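家用双臂机械平台

家用双臂机械平台，爱好者之间多半就叫“双臂台”，指的是在自家车库、储藏室或者共享工坊里，由个人或几个人的小组自己动手搭起来的、带两条机械臂和两只夹爪的装置。它和工厂产线上的双臂设备在原理上是一家人，都靠多关节的手臂把末端送到某个位置，再由夹爪去完成抓、放、扶、递这一类动作，不过搭建者的手头条件、时间安排和脾气各不相同，做出来的东西也就千差万别，很难找到两台完全一样的。本条目主要以 Jondlow 共享工坊里的 Beddoe 平台为线索，介绍这类装置的构成、搭建过程、日常用法以及常见的毛病。

名称

“双臂台”里的“台”字容易让人误会，以为一定要有一张结结实实的工作台。早期的做法确实如此，手臂用夹具固定在木工台的边沿上，人站在对面操作。后来有人嫌台面太小，手臂一伸直就够到了外头，便改用落地支架，把作业区直接放到地上，名字却沿用了下来，到现在也没人觉得有改的必要。在 Jondlow 的成员当中，还有“对家”这个叫法，说的是左右两只夹爪面对面干活的样子，像牌桌上的两家人。这个叫法在别处不大听得到。

历史

Beddoe 的前身是一台单臂装置，名叫 Zirell，当初是为了帮忙分拣螺丝和垫圈做的。Zirell 的本事不算大，但在工坊里颇受喜爱，冬天大家进门的头一件事往往就是给它通电，看看它回零点的时候会不会又发出那种像叹气一样的声音。它的短处也很明显：只有一条手臂，遇到需要一边扶住、一边取出的活儿就没有办法，袋子会跟着跑，盒子会被拖走，抽屉拉到一半整个柜子都往前挪。成员们试过用重物压、用胶带粘、用木条挡，都能凑合，又都不能叫人满意。

加第二条手臂的想法就是这样慢慢聊出来的。起初打算直接在 Zirell 旁边再立一根柱子，量过尺寸之后发现两条手臂的活动范围重叠得太少，中间那块最想用的地方反而谁也够不着，只好把支架推倒重来。新支架在十月里立了起来，手臂的安装间距改了又改，定下来以后才正式有了 Beddoe 这个名字。Zirell 拆下来的零件有一部分还在用，剩下的收在工坊的架子上，偶尔有新来的人会拿它练习接线。

构成

一台双臂台大致可以分成支架、手臂、夹爪、感知模块和控制程序这几块，下面按照搭建时通常的先后来说。

支架要紧的是稳。手臂伸出去再收回来，重心跟着来回走，支架若是轻了，整台机器便会一点一点地在地上挪位置，早上标好的坐标到了晚上就对不上了。家里搭建的人常常舍得在手臂上花钱，到了支架这里却想省一省，后来返工的也多半是这一处。落地支架的脚要张得开一些，同时又不能妨碍手臂往下探，这两个要求互相打架，得耐着性子比画。

手臂在爱好者圈子里以二手的居多，也有整条自制的。自制手臂的乐趣很足，花的工夫也很足，关节里的间隙、减速器的噪声、走线时预留的长度，每一项都能让人忙上好几个周末。用现成手臂的人省去了这些，可以把心思放到末端和程序上。两条手臂最好是同一型号，型号不同也并非不能用，只是程序里要替它们分别写一套参数，日后换了零件又得重新核对一遍。

夹爪的种类最多。两指平行夹爪结构简单，力气容易控制，适合夹方方正正的东西；多指夹爪的手指由一节一节的连杆组成，合拢时可以顺着物体的形状包过去，对付圆的、软的、歪歪扭扭的东西更从容，代价是体积大，伸进窄处时要多想一步。手指末端一般装有指垫，指垫属于消耗品，磨得发亮之后就抓不牢了，应当及时更换。连杆之间的小螺栓也需要时常摸一摸，有松动的迹象就补一补力。
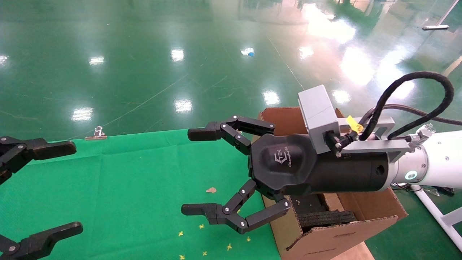 纸箱上方的多指夹爪，左侧为另一只夹爪的手指，地面铺有绿色的布。

感知模块指的是安装在手腕附近的传感器，跟着夹爪一起走，离物体近，看得也细。也有人把传感器装在高处俯看整片作业区，好处是视野不会随着手臂晃动，坏处是手臂一伸过去就把要看的地方挡住了。条件允许的话，两种办法可以一起用。装在手腕上的模块要留意支架的刚性，支架一软，手臂停下以后传感器还会轻轻抖一阵，测出来的位置就飘。

线缆看起来是小事，在实际使用里却是停机的一大原因。手腕能转的角度很大，线却不会跟着变长，留短了会扯，留长了会挂到旁边的东西上。常见的处理办法是让线在手腕后方拱起一个弧，转动时由这个弧来收放，再沿着手臂一路固定回去。固定的位置需要让手臂在所有会用到的姿势里都走一遍才能定下来，光凭眼睛估计往往不准。线缆接头旁边最好贴上标签，写清楚通向哪里，半年后再来拆的时候会感谢当初的自己。

控制程序

Beddoe 使用的控制程序叫作 Jinder，由工坊成员自己编写和维护，最早是给 Zirell 写的，后来为了照顾两条手臂做过大改。它的核心工作是安排先后：哪条手臂先动，哪条手臂等着，两条手臂同时进入中间区域时谁让谁。最初的规则很客气，两边都愿意让，结果常常出现双方都停在半路上、谁也不走的情况，工坊里的人给它起了个外号叫“请您先”。现在的规则是给每个动作事先排好次序，中间区域在同一时刻只允许一条手臂占用，需要两边配合的动作另外登记，由程序统一给出节拍。

Jinder 会把每一次抓取都记录下来，包括夹爪张开的程度、下探的高度、合拢以后的反馈，以及最后由人手工填写的结果。现行版本的记录里已有2396次抓取。这些记录最大的用处是查毛病，例如某一类物体忽然开始频频滑落，翻一翻记录，多半能看出是从哪天换了指垫或者动了哪颗螺栓之后开始的。程序里有两种运行方式，一种是示教，由人拖着或者遥控着手臂走一遍，把路径存下来；另一种是自主执行，程序根据传感器测到的位置自己修正路径。新手一般从示教开始，看着机器一板一眼地重复自己刚才的动作，连犹豫的那一下也照样学了去，是很多人头一回觉得这件事有意思的时刻。

作业区的布置

落地式的双臂台以地面为作业面，地面平不平、反光厉不厉害，都会影响使用。光滑的地坪漆容易清扫，可是顶灯照下来会有一块一块的亮斑，传感器有时候把亮斑当成东西，有时候又把真正的东西漏掉。铺一块颜色均匀、不反光的布是便宜又见效的办法，布还能减缓小物件的滚动。布上的折痕在低角度的光线下会投出细长的影子，讲究的人会先熨一熨，不讲究的人就在程序里把阈值调高一点，两边都说自己的办法省事。布的边缘可以用夹子或者胶带处理，免得被手指勾起来。

练习用的物件以家里随手能找到的为好。纸箱是用得最多的容器，敞着口放在手臂下面，既可以练往里放，也可以练往外拿。纸箱的折盖向外翻开之后会占去不少地方，规划路径时应当把它们算进去，不然手臂下探时容易碰到。箱底垫上一层泡沫，放东西时高度差一点也不要紧，不至于把夹爪顶得报警。轻而薄的小东西，像纸片和塑料小花之类，是公认的难题，指垫还没碰到，带起来的一点风就能把它们吹偏，用来检验程序的细致程度倒是正好。

搭建与调试

一般的次序是先立支架，再装手臂，单独把每条手臂调好，然后才让两条手臂一起动。急着跳过单臂调试的人，往往会在后面花更多的时间分辨到底是哪一边出了问题。单臂调试时应当放慢速度，手边留着急停按钮，按钮的位置以不用转身就能拍到为准。两条手臂各接一个急停，再由一个总的急停同时管住两边，这样接线麻烦一些，调试的时候心里却踏实得多。

标定是调试里最磨人的一步，目的是让两条手臂对同一个点有同样的认识。常用的土办法是在地上固定一个尖头，让左右两只夹爪先后去够它，记下各自报告的坐标，换几个位置重复，再由程序算出两边的偏差。Beddoe 在标定良好的时候，偏差约有2毫米，对于抓取纸箱里的物件来说已经够用，对于插拔接头一类的精细动作则还差得远。支架被碰过、手臂拆装过，或者工坊里大扫除之后，都需要重新标定。

初次双臂联动建议从递东西开始，由一只夹爪拿起一块海绵，送到中间，另一只接过去。海绵软，位置差一点也夹得住，掉到地上也不心疼。熟练以后再换成木块、空瓶子和布料。布料比看起来难得多，两边同时拉住一块布的两个角，力气大了会绷，力气小了会垂，程序里要专门为它写一套松紧的规则。

常见问题

夹爪合拢后物体仍然滑落，先看指垫，再看连杆，最后才去改程序里的力度。力度调得过大，短时间里问题好像解决了，手指的关节却会磨损得更快。

手臂在某个姿势下突然停住，多数是线缆被扯到了极限，或者程序判断即将碰到另一条手臂。前一种情况可以从线缆的弧度上看出来，后一种情况要查 Jinder 的记录。

左右两边的速度不一致，常见于型号不同或者润滑状况不同的手臂。把快的一边放慢是最稳妥的做法，虽然让人有点舍不得。

传感器测得的位置忽远忽近，可以先把顶灯关掉一半再试。如果情况好转，那就是反光的缘故，换一块布或者挪一挪灯即可。

安全

家用双臂台的功率通常不大，被夹一下却还是相当疼的，手臂横扫过来也足以碰翻一个架子。自主执行期间，人不应当把手伸进作业区去捡掉落的东西，哪怕那东西近在眼前。长头发要扎起来，袖口要收好。家里养猫的搭建者还得另外想办法，猫对会动的手指兴趣极大，关上门是目前已知最可靠的措施。

参见

Zirell（单臂分拣装置）
Jinder（控制程序）
Jondlow 共享工坊
多指夹爪
手眼标定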